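Kilstead wipe-clean tablecloth, checked: review after 5 months

Bought in November for a long dining table with rounded edges. The old cotton cloth had reached the point where washing it made no difference. The requirement was simple: a coated cloth with enough overhang for the rounded corners, a surface that could take fruit juice, and a pattern that would hide crumbs between meals.

Size and fit

The listing offers several lengths and a custom cut. I ordered the custom cut. It arrived rolled on a cardboard tube, which is the correct way to ship coated fabric. An earlier cloth from Flimora came folded flat and kept its creases for the whole of its life. The Kilstead had a slight curl at one end that relaxed overnight under two cookbooks.

The edge is cut, with no hem. On a square table this would be fine. On a rounded one the overhang forms shallow folds at the corners, and the cut edge shows there. Saron Mersha, who has the same cloth in the smaller size, sewed bias tape around hers. It took her an evening and a leather needle, and it looks better than mine.

Surface

Glossy. Anyone who dislikes reflections should order the matte version, if it is in stock. Under a ceiling light the shine is noticeable, and it makes the lighter squares look brighter than they do in the product photos.

Stain results, all wiped with a damp cloth and no detergent unless stated:

Coffee, left one hour: no mark.
Tomato juice, left overnight: faint orange tint on a white square, removed with dish soap.
Turmeric, left ten minutes: yellow mark, still there but lighter. Keep turmeric away from it.
Ballpoint pen: permanent as far as I can tell.
Citrus juice: no mark, no dulling of the coating.

Heat is the weak point. The care card says no hot dishes, and it means it. A mug is safe. A casserole dish straight from the oven is not, even on a thin trivet. I use a cork one.

Pattern

Large squares in white, pale blue, grey-blue, tan and brown. The tan and brown hide crumbs and tea well. The white squares hide nothing. The scale suits a long table, and I would not put it on anything small.
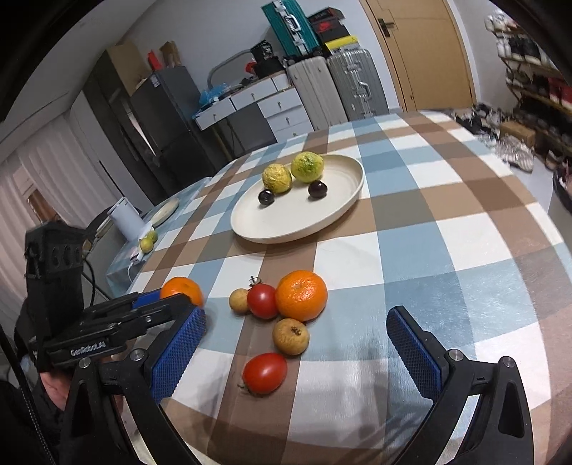 Grip is better than I expected from a coated cloth. Mandarins and tomatoes stay where they are set down unless the table is bumped. A shallow plate with a low rim does not creep when something is lifted off it. The underside is a thin fleece, and the cloth itself has shifted very little on the tabletop. Long-sleeved arms do drag it slightly in warm weather, when the coating softens.

The coating had a plastic smell on opening. It was strong for two days and gone within a week with a window open.

Compared with the Likeo

Tien-fu Tu lent me his Likeo cloth for a week. It is thicker and has a hemmed edge, so it hangs better at the corners. It also costs more, and its embossed texture holds flour in the grooves - a problem for anyone who rolls dough at the table. The Kilstead is smooth and wipes clean in one pass.

Verdict

Recommended for daily use on a large table, with the reservations above about heat, turmeric and the raw edge. I would buy the same pattern again, in matte, and allow an extra hand's width of overhang on each side.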